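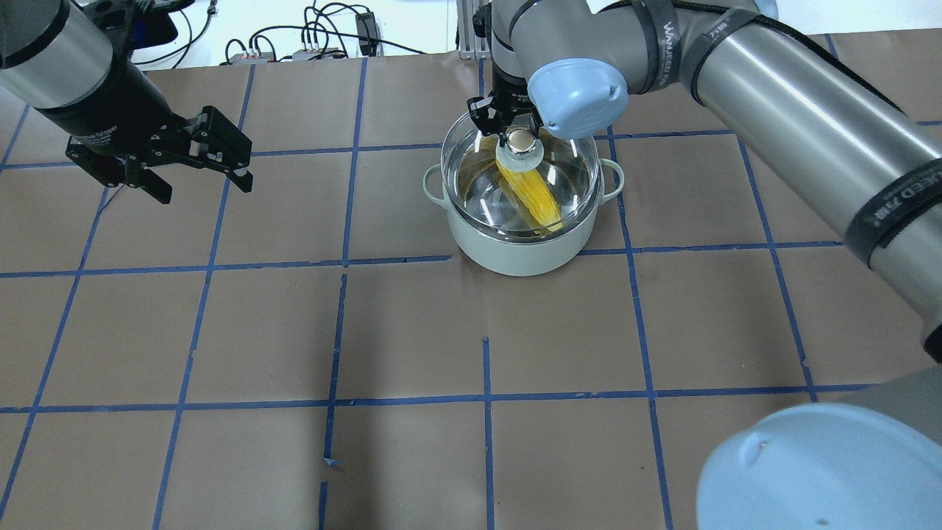

Lid task on the taped table, right arm on the knob, corn in the pot.

Home > Forums > Bench Automation > Buying and Budgeting

Thread: Second two-arm table, what would you cut?

kettle_side
We have one table with two arms and I've been asked to put together a budget for another one like it at our Nutport site. The work is kitchen handling: lids on and off, food in and out of pots, moving things from one square of the table to another. I need to send numbers up in October and I'd like to hear from people who have bought a second setup after living with the first.

My list so far:
- two arms
- two parallel grippers
- wrist cameras
- frame and table
- straps and cable management
- spare gripper fingers
- props (cookware, play food, real food)

The arms and grippers are most of the total and I can't do much there. I'm being asked to find savings in everything else. What would you cut, and what would you leave alone?

dullrivet
Leave the spare fingers alone. We ordered ours with no spares and waited on the Restine distributor for a replacement set while both arms sat. Glass lids with round metal knobs are hard on finger pads. The grip area is small and people keep turning up the force to make up for it.

You can cut the table. A flat top with brown paper on it does the job. Tape the grid yourself.

marl_86
Agree on the table, disagree on the paper. Paper wrinkles and the tape lifts. I can see tape coming up in your photo, lower middle. Every time you re-tape, the squares move a little, and then the positions you wrote down last month are wrong. We paid 106 for a printed mat and stopped re-taping.

dullrivet
106 for a mat is fine if you never change the layout. We change ours all the time. A roll of painter's tape costs next to nothing.

marl_86
You're leaving out the hours. Somebody has to measure and lay that grid. Put that in the budget too and the mat wins.

kettle_side
I'll put the mat down as an option and let them pick. We do re-tape more than I'd like.

ostler
What are you doing about cables? There's a pile of them along the back edge. On our first build the cable line was zero and we ended up spending 600 on it over the year, mostly on small things bought one at a time. Connectors, longer leads, clips, a second power supply because the first one wouldn't reach. Ask for the 600 up front. It's much harder to get it later.

kettle_side
Cables had no line of their own, they were under "misc." I'll break them out. Thanks.

pinfold
I'd question whether you need two arms on the second table. Your right arm has the lid and the left one is holding nothing. If most of your tasks look like that, you're paying for an arm to hover.

kettle_side
One arm holds the lid while the other one goes into the pot. With one arm you have to put the lid down somewhere, and that makes it a different task.

pinfold
Sure, but how many of your tasks need it? We went through our list at Lelari and most of it could be done with one. We bought a single-arm table for those and kept the two-arm table for the rest. It freed up enough to pay for a service plan.

dullrivet
The trouble with that is you now have 2 kinds of table. Different mounts, different software setup, different spares. If one breaks you can't move the work over to the other. I would match the first table exactly, same gripper model included.

pinfold
Depends how often you have to move work. We haven't had to yet.

ostler
For props, buy duplicates of every pot on the same day. We went back for another of the same pot and the maker had changed the lid knob. The new one was wider and we had to redo the grasp settings.

kettle_side
Good point. Props were going to be whatever was on sale. Changing that to pairs.

marl_86
Get the arm price in writing with shipping included, too. Our Kuruc quote left it off and we had to go back for a second approval.

kettle_side
Current plan: match the first table, both arms, two sets of spare fingers, cables on their own line, cookware in pairs. Mat is optional. I'll run pinfold's check on the task list before I send it, in case they ask.

Comments

gantryfan: Did the mat cause any glare for the wrist cameras? Ours did until we switched to a matte one.

marl_86: Ours is matte. No trouble so far.

lowbench: Add a line for food if you use the real thing. It goes bad over a weekend.

Related threads

Leasing vs. buying arms for a short project
Gripper pads for smooth knobs
Used aluminum extrusion, worth it?
Restine lead times
What goes in your spares drawer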